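June, late, kitchen bay at Menzies

Well, we lost the whole afternoon again! The arm quit on us 4 times before lunch and then once more right as Theano Lazaridis was walking in with her coffee, so of course she got to watch. Same thing every time - it goes down toward the board, slows, and the protective stop trips with nothing near it.

I was sure it was the payload setting (it's always the payload setting) and I wasted an hour on that. Then Khanyisile Van der Merwe pulled the log and found the force reading on the wrist drifting a little more each run, 2,171 runs since the last zeroing. We're supposed to redo it every 1,000. Oops. That one's on me, I had the sheet.

She wants the cable checked for drag too before we go again, and I think she's right - it loops a lot up by the wrist. 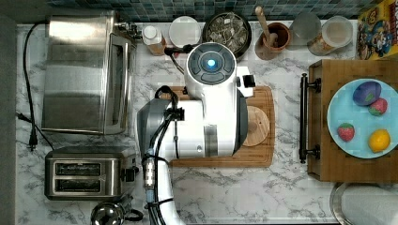
Can we just raise the force limit and keep going? Theano said to leave it where it is until the sensor is zeroed and we've had 100 clean runs at low speed.

So that's tomorrow morning. I still have to write to Cluneck about the spare clips, and my feet hurt.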